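Progress report to the Dunmore fund, 22 November 2024
Community baking evenings, Mivia Hall

Dear Rekha, thank you again for the grant, which has kept our ovens going all autumn, and for being so patient about the receipts!
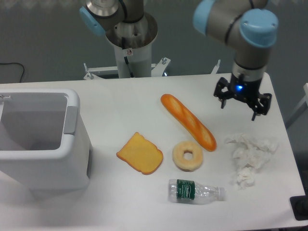
Our beginners have taken to bread with real gusto, and 60 people have now come through the course. Shaping is still what they love best, and a baguette with pale diagonal score marks along the top is what most of them hope to carry home.

We did lose two evenings to the broken boiler.

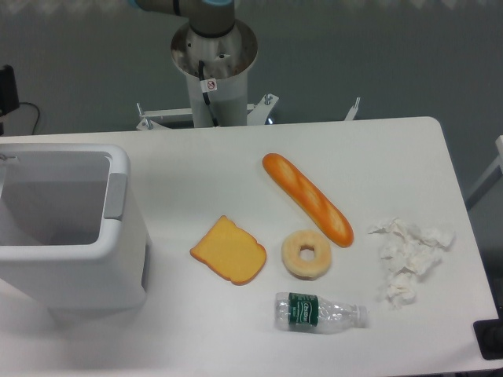

Kusum Dixit feels the evenings end too early for anyone coming straight from work, and would like a later start.

We shall try that in December.

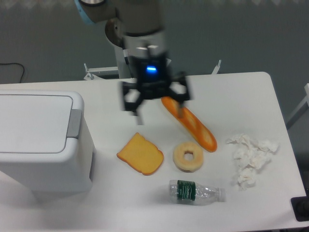

Will the grant last until then? There is enough left for three more evenings, flour included.

Harish has found us a cheaper mill, too.
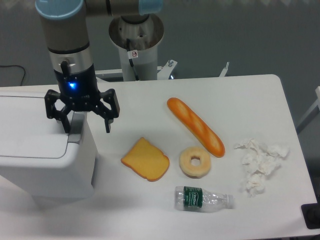
He hopes to have their rye in before the next course, and I'll send you the new prices with the receipts.

Warmly,
Kuldeep Nigam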